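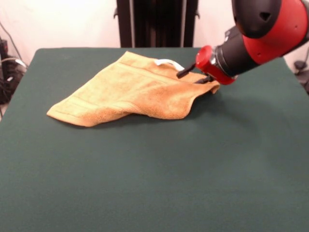

Sudheer Rai writes to us every March to say that a laundry has no business having an About page. People want their tablecloths back, he says, and they want them back by Friday, and he has never once picked a laundry because of its values. We agree with most of this. He has been a customer long enough to be right, and he still pays by check.

But the web people told us there had to be a page, and the page had to say who we are, so:

Who we are

Burkis is a linen service. We wash, press, mend and deliver tablecloths, napkins, towels, aprons and sheets for restaurants, inns, two dental offices and a bowling league with higher standards than you would expect. We also take household washing at the counter on Anley Street, where the bell works if you lean on it.

There has never been a Mr. Burkis. Sumathi Bangera bought a used steam press from a hotel that was closing, and the name was painted on the side of the crate. She had already spent the sign money on the press. The crate side hung over the door for years, and by the time we could afford a real sign, everybody was calling us Burkis anyway, including the bank.

Sumathi ran the place until her knees objected. Her daughter Hema runs it now, and Sumathi comes in on delivery mornings to refold things that were already folded. We have stopped discussing it with her.

What we do all day

Mostly we sort. Customers imagine that a laundry is a washing business, but washing is the part the machines do while we argue about stains. Red wine is easy. Candle wax is dull but fair. Turmeric is a life sentence, and the Namboodiri, which is our oldest restaurant account and makes a very good fish curry, has kept our mending and dyeing table in work for as long as we have had one. Their napkins used to be white. We talked them into gold some time ago, and both businesses have been happier since.

Konrad Rüegg looks after the machines. The big washer is a Hornska, and it holds 74 pounds of dry linen, or 20 more than that according to Konrad's predecessor, who is the reason we had to replace the door. Konrad keeps a notebook on it. The entries are brief and several of them are rude.

Bhavana Sundaram does the mending. She can put a patch in a damask cloth that you will not find with your fingers, and she will then tell you the cloth was not worth it. Both services are included in the price.

What we don't do

We don't do wedding dresses. We did one. We don't do rugs, dog beds, tents or anything that arrives with something alive in it. We do not do same-day, although Hema will do same-day if you ask nicely and don't tell the next person in line.

We don't use scent. If your towels come back smelling like a mountain meadow, they came back from somewhere else and we would like to know where ours are.

Lost and found

Pockets get checked before anything goes in. So far this has turned up keys, a hearing aid, one resignation letter (unsigned, returned to the apron without comment) and a great many corkscrews. Unclaimed items live in the drawer under the register. Please come and look through it. The drawer no longer shuts.

Finding us

The counter is at 1115 Anley Street, on the side with the mailbox. Park behind the building – the front spaces belong to the bakery, and they do check. Restaurant accounts should ask for Hema. Complaints about folding can be left with whoever answers, and they will be passed along to Sumathi at a suitable moment.

Page last updated Jun 2, 2019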